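Textiles and the Household, Week 5
Flatweaves, Pile Rugs and How to Tell What You Are Looking At

Welcome back, everyone. Last Monday we got as far as spinning before the bell caught us, so the first few minutes will go to finishing that up, and then we move on to the loom itself. Please keep these notes with your sample cards, as you will want both in front of you when you write your first object report.

1. Warp and weft, once more

I know most of you have this by now, but it is worth going slowly. The warp threads are the ones stretched on the loom before any weaving starts, and they run the length of the piece. The weft goes in and out across them. When you pick up a rug and see a fringe at each end, you are usually looking at the warps, left long and knotted or braided. A fringe that has been sewn on afterward is a different matter, and you can generally find the stitching if you turn the end over.

2. Flatweaves

A flatweave has no pile. The pattern is made by the weft alone, packed down so tightly that the warps disappear. In slit weave, where two colors meet along a straight upright line, each weft turns back at its own edge and leaves a little gap. Hold one to the window and you will see light through it – a lovely thing to find for yourself, and I won't spoil it by passing the good piece around before you have tried with the practice squares.

Weavers who wanted to avoid long slits stepped their color changes on the diagonal, and so many of the patterns we love came out of a plain structural worry about holes. Do read the Craddock chapter on this (Llinos Craddock, "Edges and Corners," in your packet). She is very good on dovetailing, and her drawings are much clearer than mine.

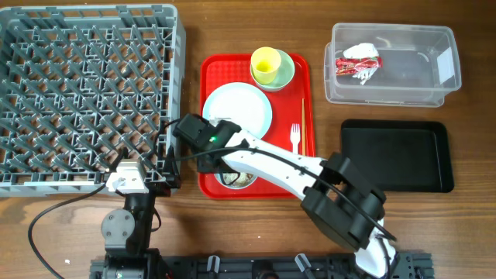

3. Pile rugs and knots

In a pile rug, short lengths of yarn are wrapped around the warps in rows, with weft passed between the rows to lock them in. The two knots you need are the symmetrical and the asymmetrical. The symmetrical knot wraps both warps fully, and its two ends come up together between them. The asymmetrical wraps only one warp fully and passes behind the other.

To count knots, work from the back and measure a square inch with the card frame. The Wirkent rug in our study collection comes to 208 knots in the square inch, and the small Jibrin mat to 21. Please don't rank them on that basis! The Jibrin is a thick, generous thing with marvelous color, and I would take it home tomorrow.

For next time

Read pages 2 to 21 in the packet. Bring your card frame and a soft pencil, no pens near the rugs, please. Kumudini Khondokar will be joining us from the Clillport textile store to talk about washing and moth damage, and she has asked for questions in advance, so send me yours by email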